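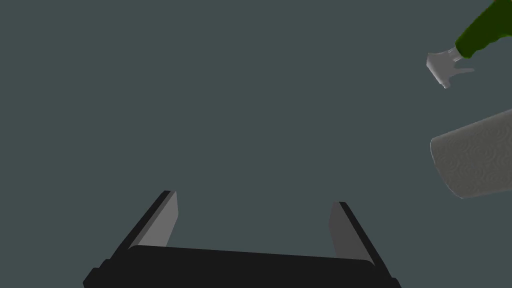 Wrist view, Lillidano test bench, jaws open. Render: Zonusora

Lillidano

14 shares | 6 comments

Lillidano is a simulated test bench for comparing robot grippers, published by the software firm Zonusora. It places a gripper, a camera and a set of household goods in a computer-rendered room and records whether the gripper can pick up what it has been told to pick up. It is best known for a long comparison of two parallel-jaw models, the Sevus and the Serrano, whose final report runs to 2,968 scored attempts and recommends further attempts.

The name has been applied at various times to the software, the object set, the scoring method and the report. Most users mean the software. The report means itself.

Background

Zonusora began the project after an argument over which of two grippers to buy. Both were ordinary two-finger designs with flat pads that close toward each other, and both were described by their makers as suitable for general handling. A short trial on a real arm was planned for a Saturday and took up the whole of the following month, much of it spent putting things back where they had been before the arm moved them.

The simulated bench was proposed as a way of shortening this. Objects could be returned to their starting poses by a single command, and a gripper could be swapped for its rival without anybody looking for the right size of wrench. The first version did both of these things. It also let the grippers pass through the edge of any object lighter than a coffee mug, a fault that gave the Sevus a perfect score for two weeks and is still mentioned by its supporters.

Neither gripper was bought. The firm kept the arm it already had and went on developing the bench.

Test setup

Each attempt starts with the jaws open and a target chosen from a set of 20 household objects. The set includes a spray bottle with a green body and a white trigger head, a roll of paper towels with an embossed pattern, several boxes, and a mug that has been redesigned more often than either gripper. Shapes were picked to be awkward in different ways. The spray bottle has a narrow neck and a rounded body, so a gripper that holds one well may do poorly with the other. Paper towel is a simple cylinder, and was included as an easy item to settle nerves.

The arm approaches the target under the same controller in every case. Early versions allowed each gripper its own controller, tuned by whoever preferred it, and the results from that period agree closely with the preferences of the people doing the tuning. They are kept in an appendix.

An attempt is scored on three points: contact with both pads, lift, and hold. A gripper that touches the target with one pad and sends it across the room is given a zero, although the bench does record the distance. An unofficial table of these distances was removed from the project page and restored at the request of readers.

Camera placement

Most published views from Lillidano come from a camera set just behind and above the gripper, looking out along the fingers. The palm fills the bottom of the picture and the two pads lean in from either side. Users of the bench call this the driver's seat.

The placement has a clear benefit, in that the gap between the pads stays in view as the arm moves, and a viewer can judge whether a target is lined up with it. Its drawbacks are just as clear. The gripper takes up a good share of the picture, and objects off to one side may be only partly visible. In the view at the head of this article, the bottle and the roll are both at the right, well clear of the right finger, while the jaws are open on plain slate-colored background. A controller working from that picture alone has two partial objects to think about and a great deal of slate.

A second option, the side camera, shows the whole gripper and the whole target but makes it hard to tell whether the two are at the same depth. Overhead views were tried and found to be excellent for writing reports and poor for closing jaws on things. Version three of the bench lets users combine all of them, and the manual advises against doing so on a first day.

Lighting is deliberately plain. One pad often comes out paler than its partner because the two face different ways, which has led new users to report a missing texture. The bug tracker has a standard reply.

The two grippers

The Sevus and the Serrano are modeled with the same wide palm, partly out of fairness and partly because the palm had already been drawn. They differ in pad shape, closing force and the amount of give allowed in the fingers.

The Sevus closes quickly and holds hard. It performs well on boxes and on anything else that does not mind being squeezed. Its record on light objects is mixed: when the two pads arrive at slightly different moments, the first to touch tends to push the target away from the second, and the second then arrives to find it gone.

The Serrano closes slowly and has more give. It copes better when a target sits a little to one side, and will often drag it into line during the close. Its weakness is patience. Several attempts in the log were scored as failures on time alone, with the jaws still on their way in and every sign that they would have got there eventually.

Both makers were sent the draft results. One replied that the test did not reflect normal use. The other replied that normal use did not reflect the product.

Crowded layouts

The original bench put one object in front of the gripper at a time, and scores were high enough to be of no interest. Later layouts group several objects so that some hide parts of others. These caused the largest change in results of anything in the project's history, including the correction of the coffee mug fault.

A typical crowded layout has the paper roll running across the view toward the palm, its near end between the open fingers and a little closer to the right one. An orange-brown cylinder much like a dowel is to its left. Only a thin strip of something green shows past the roll's left edge, and a speckled dark gray item is partly hidden farther up. A person glancing at this would take hold of the roll. A controller asked for the green object has a harder afternoon.
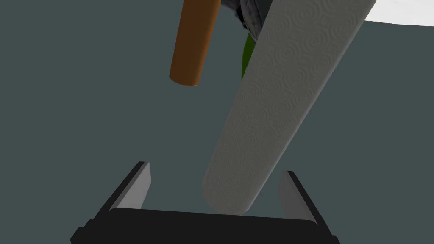

Results

The comparison was planned as 1,000 attempts for each gripper, and the total grew after both sides asked for reruns. Attempts spoiled by software faults were left out of the final count. Attempts spoiled by the people running them were left in, on the grounds that this would also happen to customers.

On single objects the Sevus came out ahead by a small margin. On crowded layouts the Serrano took the lead, and it kept that lead under every camera except the side view, where both did badly enough that the order hardly matters. Paper towel proved to be one of the least easy items in the set. Approached across its width it was gripped with little trouble, but approached at a slant it often turned between the pads and had to be tried again. The developers had expected to drop it after the first round as a waste of running time.

The report concludes that the choice of gripper made less difference than the placement of the camera. Readers who had come for the name of a gripper found this on the last page.

Reception and criticism

Lillidano has been used mainly by small teams who want a rough ranking before spending money on hardware. They have praised the quick resets and the shared controller. The object set draws more complaints, chiefly that it favors the contents of a kitchen cupboard and has very little in it that is soft. A bag of rice has been promised in each of the last four releases.

A more serious criticism concerns friction. The bench gives every surface in a category the same grip, so that all paper behaves like all other paper. Zonusora accepts the point and has published almost 200 lines of notes on how to adjust the values by hand. Users who followed them report better agreement with their real arms, apart from one who reports that the mug now cannot be put down.

See also

Parallel-jaw gripper
Wrist camera
Grasp planning
Mug (disputed)

Contact the editors | Copyright Lillidano reference pages | Back to top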